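Keeping the glove rig going

I've had the folding rig on my desk since March, and people at the Kitville open evening kept asking what the upkeep is like, so I've put a few pictures up. The set-up is simple enough: two sensor gloves, a marker cube on the back of each, one control box and more cable than I'd like. Xolani Khumalo wrote most of the software and I look after the bits that fall off.

We're on 364 folds with the current pair of gloves. The first pair managed 112 before a finger mount cracked – my fault, I'd done the screw up far too tight! These days I check every mount by hand before I start, wipe the cubes with a dry cloth (no sprays, the print smears) and make sure there's enough slack in the cables to reach right across the table. Then it's on with the gloves and a few practice folds.

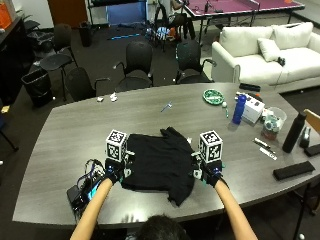

Both hands on the black T-shirt, control box over on the left.
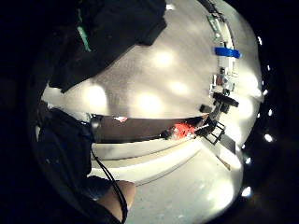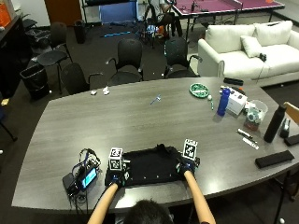
Last one: gloves on the black cloth, with a marker cube standing above each hand.

If you're setting up something similar, sort your cables first. I lost a whole afternoon to a plug that looked fine and wasn't, and Xolani found it in two minutes by wiggling it. I now label both ends of everything with Pamer tape, and the spare leads live in a Stalier tin by the door.

The cubes want looking at too. If one gets knocked even slightly round, the tracking drifts and you don't notice until you play it all back – we threw away 214 folds that way, and I sulked for the rest of the day. I've since drawn a pencil line on each mount so I can see if it has moved.

Next job is new straps for the right glove. Yin are sending me a pair to try and I'll add pictures once they're on.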